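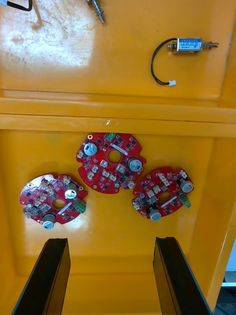
Curby 小物ピッキングキット 作業フォトギャラリー

いつもTasterlowのページをのぞいてくださって、ありがとうございます。手首カメラとグリッパーを一組にした小物ピッキングキット「Curby」を、四月から貸出機としてお使いいただけるようになりました。カタログには寸法や配線図がきちんと載っているのですが、展示会でお話ししていると、皆さんが本当に知りたいのは「うちの部品箱に手を入れたらどうなるの?」というところなんですよね。そこで、ふだんの作業を見ながら交わしているような話を、写真に添える短い文にして並べてみることにしました。どこから読んでいただいてもかまいません。

文はヘンメルリ(Engelbert Hämmerli)と、日本語担当の私とで書いています。彼の下書きはこの倍ほどありまして、だいぶ削ったのですが、それでもまだ長いと社内では言われています。お茶でも飲みながら、気になる見出しのところだけどうぞ。

トレーと部品

プラスチックのトレーに、基板やコネクター付きの小物を平置きして取る。Curbyのお問い合わせでいちばん多いのがこの使い方です。専用の治具を部品ごとに起こさなくても、まず今お使いのトレーで試していただけます。

向きのそろっていない部品

丸い基板のように「どちらが上か」が輪郭からは読み取りにくい部品は、表面のコネクターや背の高い部品の位置を手がかりに角度を決めます。登録のときは、同じ部品を少しずつ回しながら撮ってあげてください。几帳面にやる必要はなくて、手でぽんと置き直すくらいのばらつきがちょうどいい具合です。

同じ部品がいくつも並ぶとき

取る順番は、手前から、奥から、隙間の広いところから、の三通りを選べます。初期設定は「隙間の広いところから」。指を下ろす余裕のある部品を先に取って、残りの周りを広げていくやり方で、私たちもたいていこれで始めています。

指の開き幅

指先は広く開けておけば安心、と思いがちなのですが、開きすぎると隣の部品に触れてしまいます。部品の幅に左右ひと呼吸ぶんの余白、というのがヘンメルリの口ぐせで、設定画面の「余白」という項目名もそこから来ています(翻訳するとき、私はずいぶん悩みました)。

基板をつかむ場所

電解コンデンサーのように背の高い部品を挟むのは避けて、基板の縁をつかむように登録します。画面で部品の上を指でなぞると「さわらない場所」を塗れますので、実装図をお持ちならそれを横に置いて塗っていくと早いです。うっかり塗りすぎると、つかめる場所がなくなりましたと叱られます。

コネクターの白いところ

白いハウジングは見つけやすくて目印としては優秀なのですが、つかむ場所としてはおすすめしません。登録画面では「目印に使う」と「つかむ」が別々のチェック欄になっていますので、目印のほうだけ入れておいてください。

リード線のついた部品

ソレノイドや小型モーターなど、線がくるんと出ている部品のご相談もよくいただきます。本体をつかむこと自体はそう難しくなくて、困るのは線のほうが隣に引っかかることなんです。Curbyには持ち上げてから一度だけ小さく止まり、もう一度カメラで足元を確かめる動きがありますので、線ものではぜひ有効にしてください。そのぶん時間はかかりますが、絡んだまま運んで全部ひっくり返すことを思えば……というところです。

ばねと細いピン

細いばねは正直に申し上げて苦手です。軸のしっかりしたピンならつかめますが、ばねだけになると指の圧で逃げてしまいます。標準の指先ではなく、別売りのBotha指先セットに替えていただくと扱える範囲が広がります。ゴムの硬さが三種類入っていて、いちばん柔らかいものから試すのがよいと思います。

てかりのあるトレー

つやのある樹脂トレーは照明を映しこみます。部品の輪郭がてかりに埋もれてしまうと見つけにくくなりますので、最初にお願いしているのは照明を少し横へずらすこと。それでも残る場合は、露出をひとつ下げた画像と見比べるモードがあります。トレーを艶消しのものに買い替える前に、この二つをお試しください。

使いこんだトレー

擦り傷や白い筋のついたトレーでも、ほとんどの場合そのまま使えます。登録のときに空のトレーを一枚撮っておくと、傷を部品と見間違えることがぐっと減ります。工場の皆さんが「こんな汚いトレーで申し訳ない」とおっしゃることがあるのですが、どうかお気になさらず、普段のトレーをそのままお持ちください。きれいな新品で合わせてしまうと、現場に戻ってからもう一度調整することになりますから。

段差と仕切り

トレーに段や仕切りがある場合は、高さを段ごとに登録します。段の境目のすぐそばに部品があるときは、指を縁に沿わせて下ろす「沿わせ降下」が便利です。名前はいかめしいですが、動きはとてもおとなしいものです。

手首カメラの見え方

カメラが手首についているので、指先と部品がいっしょに映ります。慣れないうちは指が邪魔に感じられるかもしれません。けれど、位置がずれたときにどちらへどれだけ直せばよいかが一目でわかるので、調整をなさる方には喜ばれています。指が映る範囲は自動で覚えて、部品探しの対象から外してくれます。

ケーブルの取り回し

手首まわりの線は、少したるませてからクリップで留めてください。ぴんと張ると手首を回したときに引っぱられますし、たるませすぎると今度はカメラの前に垂れてきます。付属のクリップは9個。多すぎるのではと言われながら減らさずにきましたが、足りないと言われたこともありませんので、ちょうどよいのだろうと思っています。

登録にかかる手間

はじめての部品ひとつにつき、撮影は93枚が標準です。枚数だけ聞くと身構えてしまいますよね。撮影そのものは手首が勝手に動いてくれますので、人の仕事は途中で何度か部品を置き直すことだけです。待っているあいだに「さわらない場所」の塗り分けを考えておくと無駄がありません。

長く続けてみた話

ベルンの作業室で、ツヴァーレン(Valentin Zwahlen)が円形基板の取り出しを3,186回くり返した記録があります。そのうち1,134回はわざと照明を変えながら行いました。つかみ損ねの多くは明るさを変えた直後に固まっていて、この記録をもとに、周囲の明るさが変わったら撮り直す機能が加わりました。記録の全体をご覧になりたい方には、お問い合わせいただければ表のままお送りします。飾り気のない表ですが、読み物としてなかなか面白いです。

つかみ損ねたとき

損ねた場合は一度引いて見直し、もう一度だけ試して、それでもだめなら止まって人を呼びます。何度も挑戦させたいというご希望もあるのですが、基板は同じところを繰り返しこすると傷みますので、初期設定は二回までです。変更は管理者の画面からどうぞ。

置くほうの話

取る話ばかりしてしまいましたが、置くほうも大事です。検査台の受けに置く、別のトレーに並べる、計量皿に入れる、の三つはひな形があります。受けの穴に合わせて入れるような作業では、置く直前にもう一度カメラで確認できるよう、受けの上に手首ひとつぶんの空きをとってください。

検査機Promachとつなぐ

外観検査のPromachをお使いの方は、合否の信号をそのままCurbyに渡せます。線は一本、設定は画面の二か所です。合格と不合格で置き場を分けるだけなら、プログラムを書く必要はありません。アエビッシャー(Roswitha Aebischer)が書いた接続手順書がとても親切で、私はこれを読んで初めて端子台の番号の意味がわかりました。

指先の手入れ

指先は乾いた布で拭いてください。アルコールはゴムのない部分に限ります。角が丸くなってきたら交換どきで、六角レンチ一本で替えられます。レンチは箱のふたの裏に入っています。見つからないというお電話を本当によくいただくので、ここにも書いておきますね。ふたの裏です。

貸出機のご案内

貸出の箱には、本体、標準の指先、クリップ、六角レンチ、登録用の敷き板が入っています。アームはお手持ちのものをお使いいただきますので、お申し込みのときに型式をお知らせください。取り付け板が合うかどうか、こちらで先に確かめてからお送りします。

部品を送っていただく場合

現物をお預かりして、こちらで試すこともできます。トレーごと、普段入れているとおりの数でお送りいただけると助かります。緩衝材でひとつずつ丁寧に包んでくださる方が多く、お気持ちはとてもありがたいのですが、並べ方がわかるスマートフォンの写真を一枚添えていただければ、それに合わせて並べ直します。結果は動画とつかみ位置の記録にまとめてお返しします。

お問い合わせは、ページ下のフォームからお願いいたします。日本語は私が、ドイツ語と英語はファンクハウザー(Gion Fankhauser)がお返事します。部品の名前がわからないときは「丸くて穴のあいた基板」くらいの書き方でも十分に伝わりますので、どうぞお気軽にお書きください。

関連ページ:Curby 仕様一覧/Botha 指先セット/Promach 接続手順書/貸出機お申し込み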